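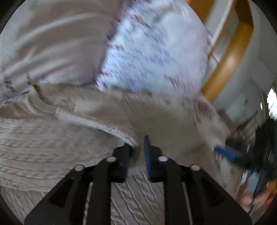

Beige cable-knit blanket on the bed

Cable knit blanket shedding all over everything, can I wash it??
Posted in Laundry & Fabric Care

Got a big cable knit blanket in November, Huler brand, and it sheds like crazy. Fuzz on the sheets, on my black pants, in the dryer lint trap from stuff that never even touched it. Tag says 85 acrylic and the rest I can't read, the print rubbed off. Can this go in a regular washer? Mine's a small Jotow front loader, the manual says max 14 pounds. Blanket is heavy but I don't own a scale that would tell me. Also does washing make the shedding better or worse. Don't want to wreck it, my sister gave it to me and she WILL ask.
– trovov_flat

Nele Hinrichs
Acrylic is fine in the machine. Cold, gentle, inside a big mesh bag or a zipped duvet cover if you don't have one. Half the detergent you'd normaly use. No fabric softener, it coats the yarn and mine got limp after.
Dry it FLAT. Not on a line, the cables stretch and you end up with a long skinny blanket. I put two towels over the drying rack and flip it in the evening. Took a day and a half last time.
Shedding – first wash is the worst, check the filter on the washer after. Second one was much better for me. Before you wash, take it outside and shake it hard, you'll be surprised what comes off.
If you have to shove it into the drum, it's too big for your machine. Go to a laundromat with the large ones.

lintqueen19
just put it in the freezer overnight, works for sweaters

Ottmar Kleinschmidt
Freezer did nothing for mine, and who has a freezer that size.
Agree with Nele on the flat drying. Only thing I'd add, you can't read the rest of the tag so could be wool in there. Wash it cold and don't switch temperatures between wash and rinse, thats what felts it. Spin low, my machine goes down to 300 and I leave it there.
For the pants, damp rubber glove. Wipe one direction. Better than the sticky rollers.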